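Does Sorting Clothes by Color Save Anything? A Report on Household Laundry Habits
Hryhorii Zhuravel, Consumer Studies project, September 4, 2022
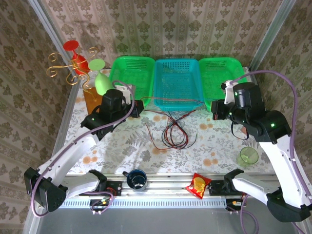 1. Why I picked this

Every laundry guide I read in April said the same thing: sort by color, wash more often in small loads, and your clothes will last longer. None of them said how much longer, or how anyone had checked. The Gostik home care booklet repeats the claim on four different pages without a single number. I wanted to see if it held up in normal homes.

2. What I did

Nine households in Skulurton kept a laundry diary. Four of them sorted by color and the rest threw everything in together on cold. Each one wrote down the load, the setting and any damage they noticed. By the end I had 1098 garments logged over 308 loads.

3. What the diaries show

Color bleeding was rare in both groups. Nearly all of it came from new dark jeans and one red towel, and the towel was in a sorting household – it had been put in with the pinks. Fading was reported a little more often by people who did not sort, but they were also the ones who owned more old clothes, so I don't trust that result much.

The clearest difference was in water. Homes that sorted ran more loads that were less than half full. If the point is to save money, this looks like a step backward.

4. Problems

People filled in the diaries themselves, and "faded" meant whatever they wanted it to mean. The Zinchenko household lost two weeks of pages. I also had no way to follow a shirt for a whole year, and the guides are talking about years.

5. What I would say so far

I would keep new dark items apart for the first few washes. Past that I did not find a good reason to split a load. My teacher thinks the sample is too small to say even this much, and she may be right. The next step would be to repeat the diary in Asirier, where the water is harder, using a printed color card so that fading gets judged the same way in every home.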